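26/07/2019, bench notes, big white desk

Came in to sort out the desk before the Pavurton order gets unpacked. Spent most of the morning on cables and the rest on the marker cubes.

**Desk**

- Wiped the whole top down. The tape residue along the front edge came off with warm water and a plastic scraper. The solvent wasn't needed, so it went back on the shelf unopened.
- Pulled everything off the power strip and plugged it back in one thing at a time. Two of the adapters belonged to gear that went out in June. Both are in the adapter drawer now, tagged.
- Long cables still run across the back. I looked at putting a tray under the desk, but the one in the Vuno catalog is 900 mm and the gap between the legs won't take it with the crossbar in the way. Leaving the cables on top until we find a shorter one.
- Monitor moved to the left end and tilted. Glare from the window is much better there in the afternoon.

**Chairs and floor**

One of the chairs had a caster full of thread and hair. Cut it out with the small knife, rolls fine. If the other one starts to drag, do the same before ordering anything.

Boxes on the floor stay where they are for now. Please don't stack on top of them. The last pile slid over and took a lamp with it.

**Marker cubes**

Reprinted the patterns for both cubes. The old prints had gone gray at the corners and were lifting. Notes for next time:

1. Print at 100 percent. The print dialog in the Cáceres office defaults to "fit to page" and that shrinks them. I lost one full sheet that way.
2. Matte paper only. The glossy stock looks nicer but throws a white patch under the ceiling lights.
3. Cut with a steel rule and a new blade, leaving the white margin on. I trimmed one face too close and had to throw it out.
4. Glue stick, thin coat, press under a book. Spray glue made the paper curl.
5. Check every face against the sheet before gluing. They are easy to put on a quarter turn off.

Took 8 tries to get a set I was happy with, counting the glossy ones. The spares are in the envelope marked Fakgate, bottom drawer, with the leftover paper.

Fit on the controllers is snug after a strip of felt tape inside the mount. Before that the right one had a small wobble. I didn't measure it, just felt it with a fingertip.

Then a standing check at the desk, a cube in each hand, arms out to a comfortable reach. The desk height is OK for me. Someone shorter may want something to stand on or they will end up leaning on the edge. After about 20 minutes my wrists were fine but my shoulders knew about it, so short turns are better.
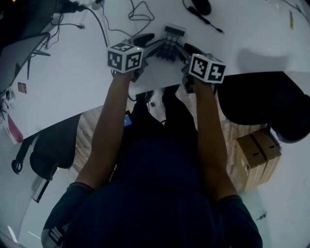

*Both cubes on their controllers, new prints, reach check at the desk.*

**Left over**

- Shorter cable tray, see above. Measure the gap again before ordering, I did it with a cloth tape.
- Label both ends of the black cables at the back. I got as far as finding the label maker, which is out of tape. Part no. 491 in the supply list.
- Old prints are in the recycling. Kept one worn sheet taped to the inside of the cupboard door so people can see how gray is too gray.
- Stylus-like tool stays out on the right side of the desk. Its cable is thin, so don't wind it tight.
- Box cutter blades down to 2. Add to next order.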